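Speaker notes: "Keeping a Small Household in Order When Two Languages Live in It"

Shu-fen Hsu, evening talk at the Lau reading room
Last updated: 8th February
Reading time: 7 minutes

We use cookies to remember your settings. Accept / Manage

(Wait until people have put down their cups. Speak slowly. The microphone at Lau is a bit late, so leave a small pause after each sentence.)

Good evening and thank you for coming. My name is Shu-fen Hsu. I am a translator by work, mostly of manuals and letters, and I am also a mother in a home where we speak Mandarin and English. Tonight I will speak about the second thing, but the first one will come in also, I cannot keep it out.

I want to begin with the word "drawer". When my daughter was small she did not have a word for drawer in Mandarin. She had it in English, from the nursery. In Mandarin she said "the box that comes out". I was proud of this, and also a little sad. A child does not invent a phrase like this if somebody has given her the word, and the somebody should have been me.

(If people laugh, let them. Then continue.)

So my subject is the small words. Parents who write to me ask about the big matters: which school, which accent, when to begin with reading. These are good questions. But in my experience a home language gets thin first in the small words. Lid. Hem. Crumb. Shelf. To fold, to wring, to tuck in. We use them with our hands full, and when our hands are full we take the word which is nearest. For a family in an English town, the nearest word becomes English.

I kept a notebook about this. In the first August after we moved to Arel, I wrote down each household word that my daughter said in English inside a Mandarin sentence. I stopped when I had 20. I could have gone on, but I had seen what I wanted to see. They were nearly all words for things in the kitchen and things for sleeping. The words for animals were all there in Mandarin, even the animals she had never met. Animals are in picture books. A dishcloth is not in many picture books.

(Show the notebook page. Do not read the whole list.)

What did I do? At first, the wrong thing. I corrected her. She said "pass me the lid" with lid in English, and I said the Mandarin word and waited until she repeated it. This made dinner very long. After one week she began to point. A child who points is not learning from you any more, she is only managing you.

Then a friend who teaches at Stumeser, the weekend school, gave me advice which I pass on to you tonight. She told me to stop asking for the word and to start needing it. I did not understand her at once.

To need a word means that there are two things and the child must tell you which one. If there is one cup on the table, "this" is enough. With a big cup and a small cup, "this" is already weak, and if you stand with your back to the table, it is no use at all. So I turned my back. I washed the rice and asked what I should put inside what, and what should stay outside. My daughter had to say it with words. Inside, outside, beside, behind, the red one, the green one. She liked to give me orders, and I followed them exactly, also when they were silly. 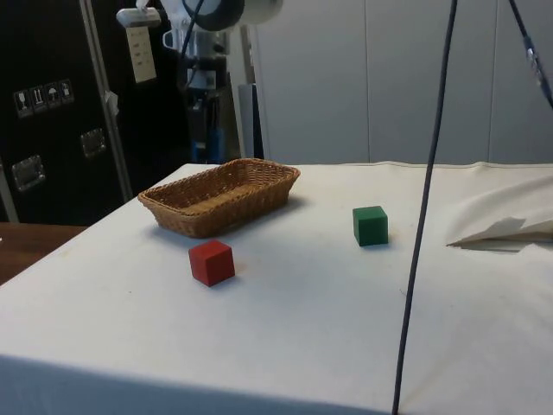
The position words deserve a little more time, because here Mandarin and English do not walk in the same order. In English you say "in the box". In Mandarin the part for "in" comes after the box, something like "at box inside". A child who hears both will mix them for a while, and my daughter said "box in" for a whole winter. I was worried. I asked other families at Stumeser and most of them had heard the same from their own children. It passed without any lesson from me. I only tell you so that you will worry less than I did.

(Drink water. Check the clock. If it is late, leave out the next paragraph.)

A word about measure words, for those of you who speak Mandarin or are married to it. We do not say "three knives", we say "three handle knife", and each kind of thing asks for its own small word. Children use the general one, ge, for everything, and many grandparents are shocked. My mother telephoned me about it. My opinion is that ge is a good servant and you can let it work until the child is seven or so. Use the right one yourself, in a clear voice, and go on with your sentence.

Now the matter of materials. People ask me what they should buy. I am sometimes sent things, and I have tried the Zellell cards, which are nicely printed and cost more than I would like. They are fine for a train journey. At home I would first use what you already have. The word for a thing stays better when the thing has a weight and a place where it lives.

I must also say something about fathers and mothers who do not have the second language. My husband has perhaps 2000 words of Mandarin, all learned after our wedding, and he is shy with them. For a long time he went silent when we spoke it. Then our daughter began to teach him. He makes mistakes with the tones, she corrects him with great pleasure, and she uses more Mandarin with him in one evening than with me. If you are the parent with the weak language, please do not leave the room.

(Look at the back rows here, they are often the husbands.)

There were bad months too. When she went to the big school, she answered me only in English for over a term. I continued in Mandarin. I did not make a rule of it and did not say that I was hurt, although I was. One day she needed to tell me a secret in the supermarket, and she found that we had a language which the people in the queue did not have. After this it was easier.

For the discussion, I would like to hear from you the following:

- Which household words are missing in your home?
- Who gives the orders in the kitchen, and in which language?
- Is there a grandparent who can be telephoned while somebody is cooking?

(Give 3 minutes in pairs, then take answers. Write the words on the board in all the languages that people bring. Ask the reading room for chalk before the talk, last time there was none.)

Thank you for your patience with my English. The list of words is on the table near the door, and please take one copy for each family.

Get our monthly newsletter. Enter your email address to subscribe.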